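3.2 Materials and sewing procedure

All lampshade covers in the study were sewn from the same plain-weave cotton, bought in a single lot from the Drotthorpe mill and washed once before cutting. Panels were cut along the lengthwise grain with a rotary cutter and a paper pattern drafted by Lorente. Each cover consisted of 5 tapered panels joined by a flat felled seam, with a seam allowance of 11 mm. The top and bottom edges were finished with bias binding cut from the remaining cloth.

Stitching was carried out on a Marciniak lockstitch machine by two operators, Ekwueme and Tsuji, who had each completed the 30 practice seams described in Section 3.1. Thread tension was set at the start of each session and left unchanged. Seams were pressed open, trimmed on one side, folded, and pressed again before the second row of stitching – a step that the earlier Kakmont guidelines treat as optional. Where a seam drifted from the marked line, it was unpicked and sewn again, and the panel was noted in the log.
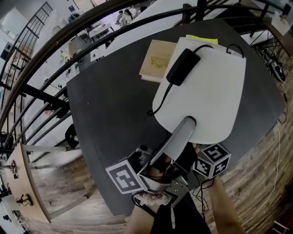 Figure 4. Hand-held gripper with marker cubes and a curved white shade on a dark gray tabletop.

A total of 391 seams were accepted for measurement. Puckering was graded by Vlad and Hirose, who worked separately and did not know which operator had sewn the piece. Grades were given against a set of reference swatches under north-facing daylight, with the seam lying across the grader's line of sight. When the two grades differed by more than one step, the piece was returned to both graders in a later session and the second pair of grades was used.

Seam grades were higher on the straight upper part of the panels than near the lower edge, where the cloth is cut closer to the bias and stretches under the presser foot. Stay stitching the lower edge reduced this difference but did not remove it. The effect of binding width is treated in Section 3.3, together with the results for the Usivance interfacing.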